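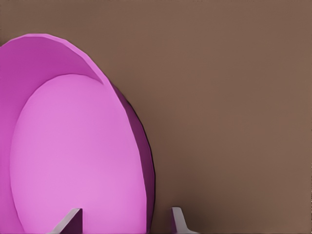 ## Hen has gone off her feed and lost most of her tail, is this just molt?

Posted by **Biltside** in Backyard Poultry

I have four hens, all in their third fall. One of them, a buff cross, started dropping feathers in October and now has no tail to speak of. The other three went through this last year and barely slowed down. This one stands in the corner of the run most of the afternoon and eats maybe half what she used to. She still comes out when I bring scratch. No eggs from her for three weeks.

Comb is paler than it was. Droppings look normal to me. They get layer pellets with oyster shell on the side. I checked under the wings with a flashlight and didn't see anything moving, but I'm not sure I'd know what to look for.

Should I be adding protein, and if so how much? And do I need to separate her?

---

**Benavides**

Sounds like a hard molt. Some birds lose a few feathers at a time and some drop the lot in a couple of weeks. A pale comb and no eggs are both normal while it's going on. Feathers are mostly protein, so she has a big job to do on a feed that was mixed for laying.

What I do in the fall is switch the whole flock to a grower or all-flock feed until the last one has her feathers back. Keep the oyster shell out in its own dish for anyone still laying. I don't bother with a lot of extras. Scratch is mostly corn and it fills them up, so I would cut that back to a small handful in the evening.

Try not to pick her up while the new feathers are coming in. The pin feathers have blood in them and they're sore, and if one breaks it can bleed quite a bit. If you have to handle her, do it at dusk after she's on the roost.

For mites, go out after dark and look at the roost itself, especially the ends and the underside where it meets the wall. Red mites hide in the wood during the day, so a daytime check of the bird can miss them. Lice stay on the bird — look around the vent for clumps of eggs at the base of the feathers.

I wouldn't separate her unless the others are pecking at the bare skin. Putting her back afterward can cause more trouble than the molt did.

---

**Omano**

mine get scrambled egg and they love it. never had a problem

---

**Manik**

Agree with most of what Benavides wrote, but half rations for three weeks would bother me. Weigh her. A kitchen scale and a box will do, and you can do it at dusk with the mite check. Write it down and do it again in 4 days. If she's holding steady, leave her be. If she's dropping, or the keel bone feels sharp, or the crop is still full first thing in the morning before she has eaten, I'd call a vet who sees poultry.

Also, put a second feeder at the other end of the run. A hen in molt often slides down the pecking order and gets chased off the only one.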